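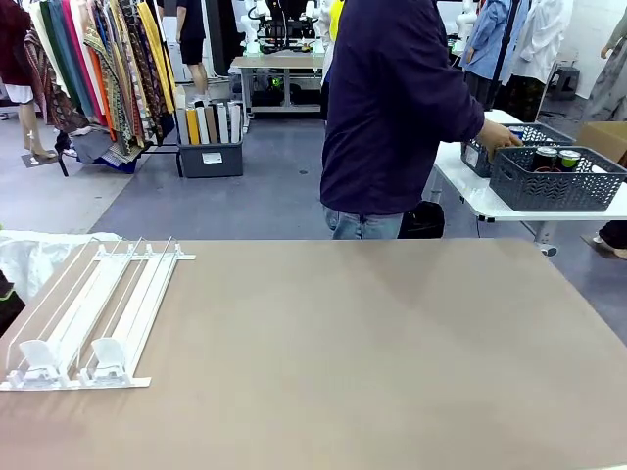 Why do shoppers in small grocery stores pick the front item on a shelf? In most cases they pick it for speed, and they reach past it only when a printed date gives them a reason to look further.

4.2 Front-of-shelf choice and date checking

The second part of the study looked at how customers chose among identical packages of chilled food. Observations were made in October at two stores, Lumley and Doder, which differ in size but draw on the same wholesale supplier. A total of 469 purchases were recorded by staff who stood at the end of the aisle and noted whether the customer took the first package, took one from behind it, or put a package back after reading the label. Pusher trays of the general type shown in Figure 3 keep stock at the shelf edge, and earlier work by Duman treats them as neutral with respect to choice. Our results support that view only in part.

Figure 3. White plastic shelf-pusher tray with two paddles, each in its own channel.

Customers at Lumley took the front package far more often when buying yogurt and soft cheese than when buying fresh milk. The same pattern held at Doder – although the gap was smaller there, and the milk was stocked lower down. Older customers checked dates more often in both stores. Time of day had little effect once basket size was taken into account.

Short interviews were held with around 200 customers after they had paid. Many said that they always checked dates, yet the aisle records show that this was true mainly of milk and meat. The difference is in line with other studies of reported shopping habits and should be kept in mind when survey answers are used alone.

Records from a third store, Kamlow, were left out of the analysis. Its chilled section was moved during the study period, and 11 record sheets could not be matched to a shelf position. The effect of price labels on date checking – a point raised by Tuncay Duman in his comments on an early draft – is taken up in Section 4.3.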